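Open Day at the Lollano Robot Lab

We had such a good July afternoon at Lollano! Doors opened at 2, and by the end over 55 people had squeezed through - kids, grandparents, a whole robotics club from down the road. 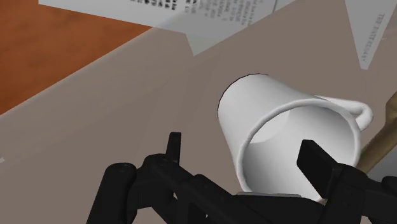

The lab does most of its practice runs in simulation before anything gets tried on the real arm, so the big screen by the door was the first stop for everyone. Daithí Dunne ran that station all afternoon and never once looked tired of it. He let visitors pick the next task, and mugs won by a mile. A mug sounds easy until you start thinking about where two fingers should go: the rim, the handle, the outside wall? One girl argued hard for the handle, and Daithí changed his plan on the spot to try it her way.

Efthymia Tzavaras gave the talk upstairs, all about how a simulated table gets built and why the clutter on it matters so much. Her group has made 398 different table layouts so far and wants to reach 2000. I could have listened for another hour (my kids, maybe not).

The question session ran long, and the best one came from the back row: does the robot know what a mug is for? Efthymia and Daithí gave two different answers, and they were still debating it over tea.

Big thanks to Senan Lenihan for setting up the day and to Nic Aodha for the sandwiches. If you missed it, ask Senan to put you on the list for the next one.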